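### 4.2 What previews predict

Match previews are an odd genre. The writer commits to a result in public, gives three paragraphs of reasons, and is then free to forget the whole thing by the second round. We did not forget. For each of the 476 previews in the Lodo archive, Rieger recorded the predicted winner, the predicted number of sets and the main reason offered, and Ramanauskas did the same without seeing Rieger's sheet. They disagreed on 7, mostly where the writer had managed to back both players.
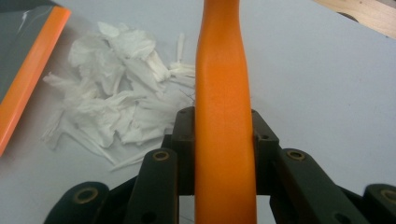 The reasons were less varied than we had hoped. Recent form came first, followed by head-to-head record, even when that record consisted of one match played indoors when both players were teenagers. Surface was mentioned often and used rarely – a writer would note that a player disliked grass and then pick him to win on it. We coded these cases as "surface, ornamental."

Confidence was harder to pin down. We used the six-point scale from Engelhardt, where 1 is a shrug and 6 is a promise. First-round previews sat high on the scale, and the writers grew more careful as the tournament went on. This could be wisdom. It could also be that by the quarterfinals their readers had started to keep score.

Upsets deserve a separate word. Writers liked to pick one per round, and the chosen underdog was very often a left-hander with a big serve. Stivanow calls this the "dangerous floater" habit, and our archive gives no cause to retire the term. The Jukside sample, which we coded in November, shows the same taste in underdogs, though its writers are paid by the piece and use up to 2,000 words to express it.
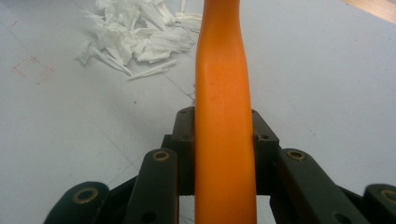

**Figure 6.** Orange object held in a hand-held gripper.

We left out previews posted after the first ball had been struck. There were more of these than one would like, and their accuracy was excellent.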